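Pulley (gripper project)

Pulley is a pair of hand-held grippers, and the software that goes with them, developed in a shared workshop known as Wonier. It was started by Celeste Huenchumán, a former upholsterer, who wanted a machine that could fold and open soft storage boxes and was prepared to spend far more time on this than the boxes would ever have taken her. The project is best known among members of the workshop for its cables.

Background

The first version, called Brukon, was a single arm bolted to a bench. It could pick up a wooden block and, on good days, put it down again. Fabric and plastic sheeting defeated it. Huenchumán abandoned the arm in May and wrote in the build log that she would "teach the hands first and buy the robot later." The second half of that plan remains under discussion.

Design

Each unit is held in one hand and has a black body with two black fingers. A white triangular plate with five black dots is mounted on top. In the Pulley software, the dots are used to work out where the gripper is and which way it is tilted, so that a movement made by a person can be stored and later replayed by an arm. Each gripper has its own cable. A wireless version, Ouali, was announced in the build log on 28th April and has not been mentioned there again.

The fingers were redrawn many times. Early ones were stiff and left dents in anything softer than a brick. Later ones flex slightly at the tip, which helps with thin edges and also means they wear out.

Use

A session takes place at a light wood-topped table covered with a large sheet of white paper. The operator works with a gripper in each hand and tries to behave like a machine that has only two fingers per side, a skill most people lose interest in within minutes. Clear collapsible boxes are the standard test piece. They bend when pushed, spring back when ignored, and reflect light in ways the software takes personally.
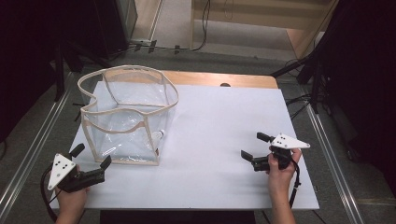 Pulley grippers in use with a clear collapsible storage box.

Recordings are kept whether or not the attempt succeeded. The archive held 2776 of them at the last tally, of which 1023 were labeled as usable. The remainder are filed under "other," a folder that has its own subfolders. Huenchumán's original target was 1000 usable recordings, and reaching it was marked in the log with the single word "fine."

Reception

Opinion at the workshop is divided. Supporters point out that the grippers cost little to build and that a new operator can be trained in an afternoon. Critics note that the same operator could open the box by hand. A proposal to try the system on bed sheets was withdrawn by its author after one session.

Plans for the replay arm call for a simpler base than Brukon's and a longer reach. Drawings exist. The current version of the software is 5, although versions 3 and 4 are the same file.

See also

Brukon
Ouali
Wonier shared workshop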